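Ticket 671
Subject: Mesh shelf unit leans forward, basket won't clear the front edge
Product: Zevivari open-front mesh shelf, black, wood base
Submitted through: Carnuneck support portal
Status: Closed

Original message

We bought this shelf from Carnuneck in May for the small room at our Jakadham office. It went together fine, but I have two problems. The unit rocks when it is pushed at the top left corner, and the yellow basket we want to keep in it catches on the front edge when you slide it in. The order was for one shelf and one basket. All the screws in the bag were used. I had to move the shelf off the floor and onto a table to look at it properly.
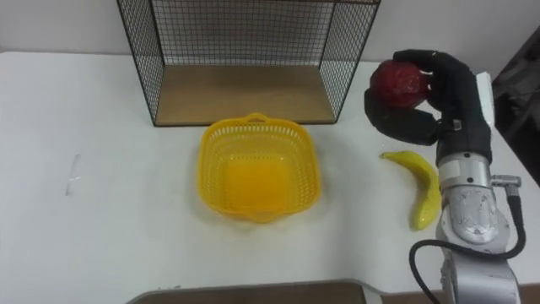
Shelf and basket on the table, shelf empty.

Please tell me if this is a bad part or if I put it together wrong.

Reply from support, 9:40 a.m.

Thank you for the picture. Please check the following and write back.

1. Put the unit on a surface you know is level. Press down on each corner of the wood base, one at a time. Note which corners move.
2. Loosen the screws at the bottom of both side panels by one turn. Do not remove them.
3. Push the base back until it touches the back panel, then tighten again.
4. Measure the inside width at the front and at the back.

Also let us know what kind of table it is on. Some adjustable desks are not level after they have been raised.

Customer update, 11:15 a.m.

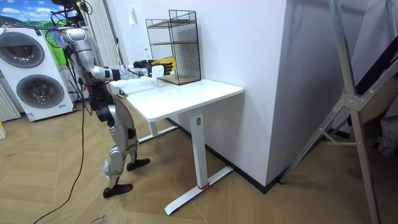 I did step 1 twice, once on the table and once on the floor. The table is a white standing desk, and the shelf is at the far end of it with the rest of the top clear. I put a level on the desk and it was fine in both directions. The front left corner of the base moves on the desk and on the floor, so I am ruling out the desk.

Step 2: three screws turned easily. The fourth, front left, was already loose and would not tighten past a certain point.

Step 3: the base went back by a small amount. The rocking is less but still there.

Step 4: inside width is 134 mm less at the front than the spec sheet says it should be at the back. I then saw I was reading the sheet for the larger model. Please ignore that number. I will measure again.

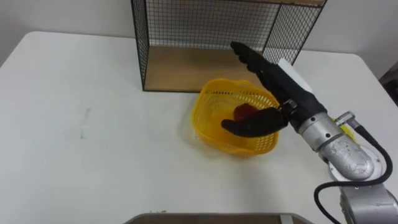 Second measurement, with the right sheet this time: the back matches and the front is 9 mm too narrow. That would explain the basket catching. The basket itself sits flat and I don't see any damage to it.

Reply from support, 1:20 p.m.

A front that is too narrow together with one screw that will not tighten usually means the left side panel is in the wrong slot. There are two slots on that side, close together. Take out the front left screw, move the panel to the outer slot, and put the screw back. If the screw still spins, the insert in the wood is stripped and we will send a new base.

Customer update, 2:05 p.m.

It was in the inner slot. I moved it out and the screw went in tight.

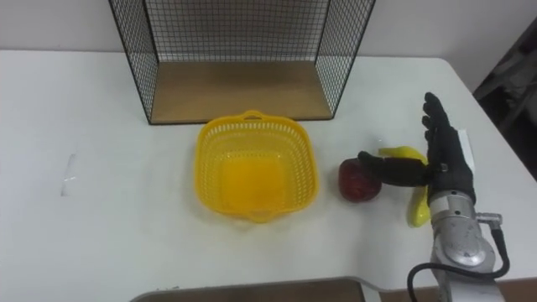

No rocking at any corner now, and the front measures the same as the back. The basket goes in and out without touching. I don't need the new base.

One request: the Garg instruction sheet that came in the box shows only one slot on the left side. It should show both.

Support note

Passed the comment about the sheet to the product team. No parts sent. Closed at the customer's request.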